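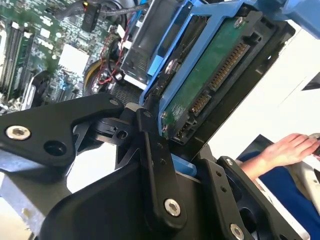 Dalell Community Hall Association
Minutes, general meeting, 2/17/23

Opened just after seven. Quorum met. Apologies recieved by text and read out.

Previous minutes: accepted, one fix. "Piroletti Street gate" should read "Piroletti Street side door". The gate is council's.

Money: opening balance $1243. Out, power bill and the new urn. In, hall hire, mostly the dance school. Term deposit left alone till May. Moved and carried.

Roof: Drelovano quoted for the kitchen end only, $700, gutters not included. Long discussion. Some want the whole roof looked at before we spend anything on one corner, others pointed out the bucket has been in the pantry since before winter. Agreed go ahead with the kitchen end. Ask Drelovano for a separate price on gutters, in writing this time.

Hire rates: regulars to stay as is. Parties up a bit, amount to be settled next meeting. Bond not coming back to people quickly enough, two complaints. Secretary to do transfers within the week. Key deposit still cash.
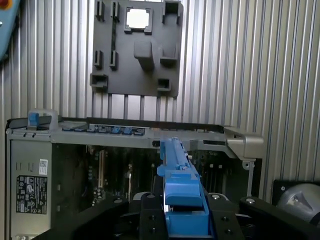

Autumn fair: stalls over 146 if everybody on the list pays up, which they won't. Oval is booked. Food vans to go along the Tamayo Road fence, not near the playground like last year. Need a second generator, asking the footy club. Raffle licence form is in. Sausage sizzle roster on the noticeboard, please put your name down, the early shift is bare. Jams and chutneys must have a label with ingredients and date, no label no sale. Wet weather plan is the hall and the verandah, small stalls get first go.

Toilets: ladies second cubicle lock broken again. New lock, not another repair. Sensor light out the back comes on for possums. Turn it down. 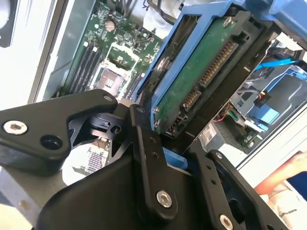

Records: old minutes and hire books still in the cupboard under the stage, getting musty. Agreed to scan them, oldest first, and keep the paper anyway. Copies to go on two hard drives, one kept off site. General view was to get plain desktop drives and label them properly. Price to come to next meeting. Library might take the really old books, secretary to ring and ask.

General business:
- Piano needs tuning. Get a quote.
- Chairs, 4 with split seats, take to tip.
- Tea towels. Whoever has them at home pls bring back.
- Dog on Tamayo Rd side, owner has been spoken to.
- Newsletter items due end of the month

Closed 8.50. Supper after.

Print this page | E-mail this page
Shares: 4 | Comments: 0

Recent items
Fair stallholder form
Hall hire conditions and key collection
Working bee, what to bring
Minutes of previous meeting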